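Home Archive Older Newer About

June, day something of no kitchen

Up at 5:40 because the fridge is in the hallway now and it hums right through the bedroom wall. Lay there listening. It does a little shudder when it shuts off and then you wait for it to start again. Got up, made coffee on the dryer. The dryer is the coffee station. Grounds in the lint trap already, don't care.

Floor guy was supposed to come at eight. Came at ten thirty, looked at the subfloor by the back door, made a noise with his teeth. Soft spot. Has to be cut out before anything else goes down. He wrote 421 on the back of a paint card and handed it to me like a parking ticket. I said does that include the plywood and he said it did. Kept the card. Taped it inside the notebook so I can't lose it like the plumber's.

Walked around on the soft spot after he left. You can feel it give by the door, right where we've stood and kicked our boots off every winter since we bought the place. Should have noticed. Did notice, sort of, just put a mat over it.

Then drove to Joscombe for the Lepik appointment, about 80 minutes with the bridge down to one lane. Ate a granola bar in the car and called it lunch. Lepik has moved all the drawer fronts to the back of the store and the front is all bathtubs now. The one I liked, the plain one with the narrow rail, is being discontinued. They can still get it but only in the off-white, and the off-white next to my wall sample looks like an old tooth. Took a door home to look at in real light. Deposit on the door, refundable, receipt in glovebox. GLOVEBOX. Writing it down because I will be tearing the house apart for it in two weeks.

Stone question still open. I keep saying I've decided and then I haven't. Gutari has a gray quartz that everyone says is sensible, doesn't stain, doesn't etch, you can put a lemon on it and leave town. I believe them. I stood over it at the yard and felt nothing at all. My sister-in-law has it and hers looks exactly like it did the day it went in, and I think that's partly what bugs me. Then there's marble. Everybody's face changes when you say marble. The man at Gutari did a slow blink.

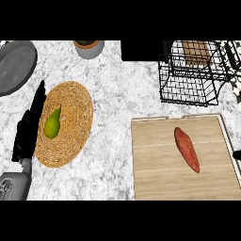
White marble with gray veining. Round woven placemat.

Keep going back to it. Looked at it again over dinner (dinner was toast). My grandmother rolled dough on a marble slab that had come off an old washstand, it had a brown ring on one corner from a can of something and a chip you could fit your thumb in. No one ever said the word etch in that house. She'd scrub it down with a rag and that was that. I used to lay my cheek on it in July. So maybe this isn't about resale value or whatever the man was talking about.

On the other hand I know who lives here. Red wine, beet juice, the teenager and his hot sauce. He sets things down wet and walks away. I do too. Would I turn into a person who follows people around with a coaster? I might. I was pretty bad about the new couch.

Could do marble just on the short run by the window and something tougher by the stove. Asked about that and it's doable, the seam would be in the corner. Two slabs means two minimums though, so it's not really the savings I had in my head. Need to ask about honed. Need to ask if the sink cutout is extra, it's always extra.

The sink. The Skodon faucet came and it's beautiful and it's the wrong one. I ordered the pull-down and they sent the bridge kind with the two handles. Box says the right number on the outside, wrong faucet on the inside. Forty minutes on hold with a flute playing. They'll send a label. I have to find a box of my own becuase I ripped theirs open like a raccoon. The stupid thing is I had it out on the bed for an hour and started to like it better. Have not told anyone. If I keep it the holes change, and if the holes change I have to tell Gutari before they template, and they can't template till the base cabinets are in, and the cabinets can't go in till the floor is done, and the floor has a soft spot. So there's time to dither at least.

Afternoon was all boxes. I'd packed the everyday stuff under the weird stuff, no idea what I was thinking. Went looking for the can opener and found the fondue set, the cherry pitter, a bag of birthday candles all stuck together from the heat. Started a giveaway pile. Fondue set in the pile. Took it out of the pile. Put it back. Can opener was in the bathroom, someone had been eating peaches in there I guess. Bought a second one yesterday so now we have 2.

Kid came home hungry and stood in the doorway of the kitchen a good long while looking at the bare studs. He said it looks smaller with nothing in it. It does. I would've thought the other way around. He found some newspaper stuffed in the wall by the old vent, half of it mouse nest, half of it still readable – a tire sale and part of a recipe for ham loaf. We read the ham loaf out loud. Crushed pineapple. He wants to make it when there's an oven. I put the scrap in the notebook too, next to the paint card.

Washed dishes in the tub again, knees are killing me. Broke the blue mug. Not the good blue mug, the other one, but still. Put a towel down next time, and do the knives seperately, felt around for one under the suds like an idiot.

Wind picked up after supper and the plastic over the doorway breathes in and out all night, worse than the fridge in a way. Taped the bottom edge. Dust still gets by. There's dust in the butter.

Tomorrow – call Gutari, ask honed, ask cutout, ask how long they'll hold a slab without money down. Call floor guy and say yes to the 421. Hold the Lepik door up to the window before nine when the sun's on that side. Return faucet or don't. Dog food. Trash bags, the thick kind.

Fridge just kicked on. Going to try the earplugs from the plane.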